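Skript zum Einsteigerkurs Hochseeangeln, Teil 4: Schleppen auf Wahoo und Mahi
Stand: 17/09/2018

Hallo zusammen, wie versprochen kommen jetzt meine Notizen zum Schleppangeln. Beim letzten Mal ging es um Knoten und Vorfächer, das setze ich heute voraus. Wer den Albright noch nicht im Dunkeln binden kann, übt bitte weiter (ich habe auch einen ganzen Winter gebraucht!).

1. Geschwindigkeit
Die meisten fahren am Anfang zu langsam. Für Mahi reichen mir sechs bis acht Knoten, auf Wahoo gehe ich gern auf zwölf und mehr, dann aber nur mit schweren Köpfen, die auch bei Tempo unter der Oberfläche bleiben. Schaut nach hinten ins Kielwasser: Der Köder soll kurz hochkommen, Luft holen und wieder abtauchen, mit einer schönen Blasenspur dahinter. Springt er nur herum, ist er zu leicht, zu schnell oder steht auf der falschen Seite der Welle.

2. Wie viele Ruten?
Wir fahren in der Gruppe 4 Ruten, mehr nicht. Zwei kurz, zwei lang, die langen über die Ausleger. Ich weiß, auf den großen Charterbooten seht ihr sieben oder acht, aber da steht auch eine eingespielte Mannschaft an Deck. Mit Anfängern an Bord gibt das beim ersten Doppelbiss einen Schnursalat, an dem man den halben Vormittag sitzt. Die kürzeste Leine läuft bei mir 30 Meter hinter dem Heck, die anderen gestaffelt dahinter — und zwar jede auf einer eigenen Welle.
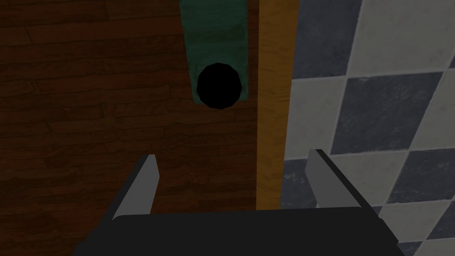

3. Bremse und Biss
Stellt die Bremse im Hafen ein, mit der Federwaage, und nicht erst draußen nach Gefühl. Ein Drittel der Tragkraft ist ein guter Anfang. Beim Biss bleibt die Rute erst einmal im Halter! Der Fisch nimmt beim ersten Lauf ordentlich Schnur, das ist völlig in Ordnung. Der Rudergänger hält kurz das Tempo, oft steigt dann noch ein zweiter ein, und erst danach holen wir die übrigen Leinen rein.

4. Vorfach
Wahoos haben Zähne wie Rasierklingen, also Stahl. Für Mahi nehme ich Mono, da bekomme ich spürbar mehr Bisse. Und wenn beides möglich ist? Dann Stahl an die kurzen Ruten und Mono an die langen, damit bin ich im Januar gut gefahren.

5. Fisch an Bord
Gaff erst ansetzen, wenn der Fisch müde neben dem Boot liegt, und immer nur einer gafft. Ein Wahoo kommt sofort mit dem Kopf voran in die Kiste, Deckel zu, jemand setzt sich drauf. Haken lösen wir später mit der langen Zange. Barrakudas lassen wir schwimmen, wegen Ciguatera esse ich die nicht.

Bis zum nächsten Termin bitte: Bremse der eigenen Rolle messen und aufschreiben, zwei Stahlvorfächer crimpen und mitbringen. Feste Schuhe mit heller Sohle nicht vergessen.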